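Search notebook Go

Raltville shared workshop, bench log, May
Haruna Uchida

Clavus is up and running and I'm delighted! New firmware in at 2000 baud (slow, I know, Joscha is on it). Grip force set to 60 for the toy food, all 7 joints homed first go.

1. Mug
Fingers either side of the red toy piece. It shares the mug with something white and rounded, so not much room for the tips. 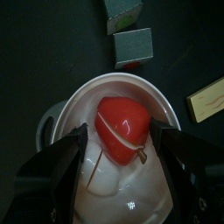
2. Table layout
Tray in front, pot behind it under the gripper, fruit on its plate over to the left. Lovely reach from up there.
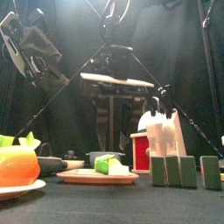 3. Corn
My favourite target, bright green husk on the pink tray. Tried a gentler approach speed and the motors sound so much happier. Want to try it on

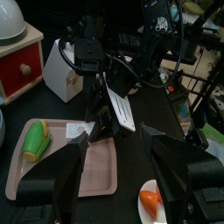
the carrot too, once Joscha Kleinschmidt has reprinted the Gostico spacers. M3 bolts are nearly gone, please order more.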